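The brochure said that Prinine was undiscovered, and it said so on the cover, in a print run of 2000. Nikola Atanasov read it twice on the ferry and folded it into his coat pocket behind the notebook.

He had been sent by Valtonen, who published guides and paid late. The job was to write up the new holiday village at Trultport, on the far side of the island, where a company called Pruveo had put canvas cabins along the shore and given each one the name of a wind. He was to stay two nights. He was to mention the breakfast.

"You'll be in Sirocco," said the young woman at the desk. She wore a fleece with the company name on it and had a map ready, with a pen line already drawn.

"Is it windy?"

"It's just a name."

He had stayed in many places where things were just a name. There had been a Forest Lodge beside a tire depot, and a Grand Terrace that held one chair. He took the map and the key and walked down a gravel path between young trees, each one tied to a stake and none of them higher than his shoulder. The brochure had called this part the grove.

Sirocco was clean, he had to give it that. The bed was good. The lamp worked on the third try. A card on the pillow told him that the sea was 50 steps from his door, so he went out and counted, because that was what Valtonen paid him for, when Valtonen paid him. It was 246. He did it again on the way back with longer steps, to be fair to them, and gave up when a couple on the next porch began to watch.

"We did that too," the man called over. "They told us Mistral was closer."

"Is it?"

"We're in Mistral."
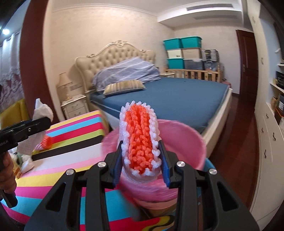

Trultport, March

Dear Editor, he wrote that night at the folding table, and crossed it out. Then he wrote that guests of a patient nature would find much to like. He looked at the sentence for a while. It was the kind of sentence he had been writing for years, and it meant that the hot water stopped after the first person.

He turned the page and started over. He wrote that the grove was a set of sticks. He wrote that the evening program, listed as live music, had been a man tuning a guitar until the bar shut. He wrote that the word undiscovered ought to be kept for places that did not have a gift shop – and then he stopped, as the wind had come up off the water and the whole cabin had started to hum.

It was a low note. The canvas made it, or the ropes did, and it moved from one corner of the roof to the other and came back. He put down the pen. Next door he heard a zipper, then the couple talking quietly on their porch, and after a minute he put on his coat and went out as well.

All along the shore people were standing outside their cabins in socks and blankets. Every roof had its own note. Some were sour. The one from Mistral kept slipping flat, and the man who was staying in it laughed each time it did.

"Did they plan this?" his wife asked.

"No," said Nikola. He was sure of that. If they had planned it, it would have been in the brochure, with a price beside it.

The wind dropped a little before 2 and everyone went in.

At breakfast he asked the young woman about it. She said they'd had complaints, and a contractor was coming over to tighten the ropes.

"When?"

"Soon as the season starts. It'll be all fixed for your readers."

He ate his egg, which was cold. On the ferry he took out the notebook and read over the page about the sticks and the guitar, and he left every word of it in. Below that he wrote down the name of the cabin and the hour. He didn't put in anything about the roofs. Valtonen would only have cut it for length.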